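Pultach ground skink
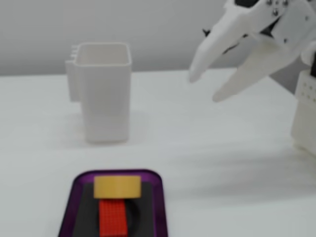 Naming and status

The Pultach ground skink is a small, burrowing lizard sold in the reptile trade under at least four spellings of the same name. It is usually said to come from the dry hills above the town of Pultach. Whether it is a species in its own right is doubtful. The only formal case for separating it from its lowland relatives was made by Dalibor Vrabec, who relied on scale counts and a slight difference in head shape. No genetic work has been published to back him up, and Ashraful Kanagaratnam, reviewing the same preserved animals, found that the scale counts overlapped with those of ordinary lowland skinks in most cases. Dealers nevertheless list it as a separate animal, at a higher price.

Description

Adults are brown to gray-brown with a darker stripe along each side. The legs are short and the tail makes up more than half of the total length in animals that have never lost it. Regrown tails are blunter and lack the stripe. The "copper phase" seen in many advertisements has not been shown to be inherited. Keepers who bought copper animals have reported that the color faded within a few sheds, which points to diet or lighting at the seller's end.

Claimed range

Vrabec gave the range as the hills between Pultach and the Dradura valley, up to an elevation of 4,000 feet. The upper limit rests on one sighting by a local guide and no specimen. A survey led by Tharun Pinto turned over stones and leaf litter along the Dradura side in July and recorded 533 lizards of all kinds, of which 2 were put down as possible Pultach skinks. Both were released without measurements being taken. Pinto's report treats this as a confirmation of the range, a reading that is hard to accept on such thin evidence.

Diet and behavior

In captivity the skink takes small crickets, roaches, and soft grubs. It spends most of the day under cover and comes up to feed in the early evening. Care sheets often say that it eats fallen fruit in the wild. The claim can be traced to a single hobby newsletter, whose author did not say how he knew, and captive animals mostly ignore fruit unless insects have been crawling on it.

The widely repeated lifespan of fifteen years also lacks support. Nuwan Talukder, who has bred the animals longer than most, has never kept one past nine.

Captive trade

The main exporter was Pirzada, a dealer that shipped 1,313 animals labeled as Pultach skinks before it stopped handling reptiles. A large share of these were sold as captive bred. Delphine Pettigrew, who inspected several shipments on arrival, noted ticks, old scars, and regrown tails on many of the adults, all of them more common in wild-caught lizards. The company's breeding site at Pleltavard was never opened to outside visitors, and no hatching records from it have come to light.

Females lay small clutches in damp soil, and the eggs are easy to lose to mold. Talukder remains the only keeper to have published dated notes covering more than one generation. Other breeding claims on sale lists give no parent animals and should be read with care.

Conservation

No population estimate exists. Statements that the skink is "critically rare" come mostly from sales pages, where rarity helps the price, and statements that it is common come from people who do not separate it from the lowland form. As of 2018-01-06, no protected status had been proposed for it under either name.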